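October, block table, Jistham room

Starting layout

Nestor Tagle wants yellow, green, red in a loose row, near the middle of the table. Fine, though I doubt the order matters as much as the Inivik notes claim. Keyboard box and the orange-topped toy stay at the back by the wall.
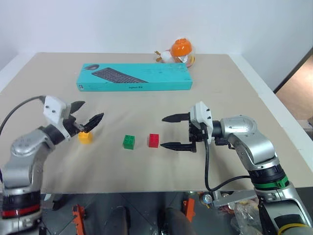
Green and red

Green held upright, red on the table to its right, small gap between them. The plan says the two get pressed together stud to socket. I'd like to see that done 30 times before I believe the 200 in the plan, let alone 400.
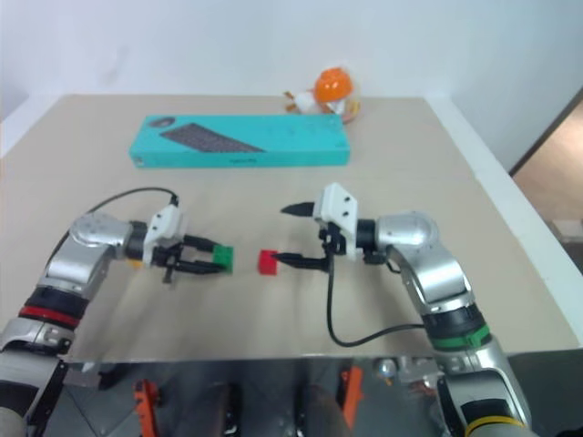

Also not convinced by the pale tabletop. Yellow is the one I'd worry about against beige. Nestor says Sala used the same color and had no trouble, but I have yet to see their sheet. Ask for it. Try a darker mat first.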